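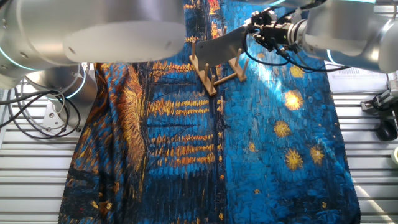 The cloth, with the dish rack on it. Frayed hem at the bottom.

Printed cloth under a dish rack and a cleaver: hem it, line it, or give up?
Asked 8 October 2019 in Kitchen & Table

I have a big piece of printed fabric, the Van Gogh one with the stars and the orange lights on the water. It came from Minja as a remnant, meaning they cut it and I'm supposed to deal with the edges. I have been not dealing with them since February.

It lives on a slatted aluminum surface. A wooden dish rack sits on top of it, and a flat gray cleaver travels between the rack and wherever I last needed it. Two problems. The left side bunches up into ripples no matter how often I pull it straight, and the bottom edge is fraying. I can sew a straight line if nobody is watching. The long side is 120 inches and I would like to avoid ironing all of it twice.

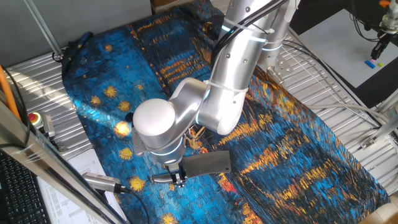 The cleaver over the cloth. Ribbed metal shows where the fabric stops.

Do I hem it, put something under it, or buy a real tablecloth like an adult? Also, will the cleaver go through it?

2 answers

Answer 1 (14 votes)

Hem first. Trim the loose threads, fold half an inch, press, fold again, press, and stitch close to the inside fold. Yes, that is ironing it twice. Sorry. If you truly can't face it, run a line of fray glue along the raw edge and let it dry overnight. I used the Desell one on some curtains and it goes a bit stiff, but it held.

The bunching is the surface. Thin cotton on metal slats has nothing to grip, so every time you move the rack the cloth goes along for the ride. Get a rubbery non-slip underlay, the kind sold for rugs, and cut it an inch smaller than the cloth all around. Carkau sells it off the roll. Smooth from the middle out, and lift the rack when you move it. Everybody drags the rack.

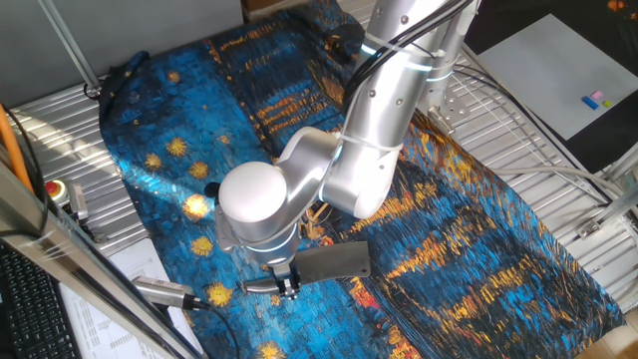
As for the cleaver, a cloth over slats is no place to chop, and you'll get a row of neat slits exactly where the gaps are. Put a board down. Resting the blade flat is fine as long as you pick it up again and don't slide it. And wash the cloth by itself the first time, cold. That much navy blue has plans for your towels.

Answer 2 (2 votes)

just get oilcloth. mine is from Elska, wipes clean, no hem needed, had it for years. it has lemons on it, not stars, but you get used to lemons

Comment from asker: Underlay ordered. The hem is under consideration. I am not getting lemons.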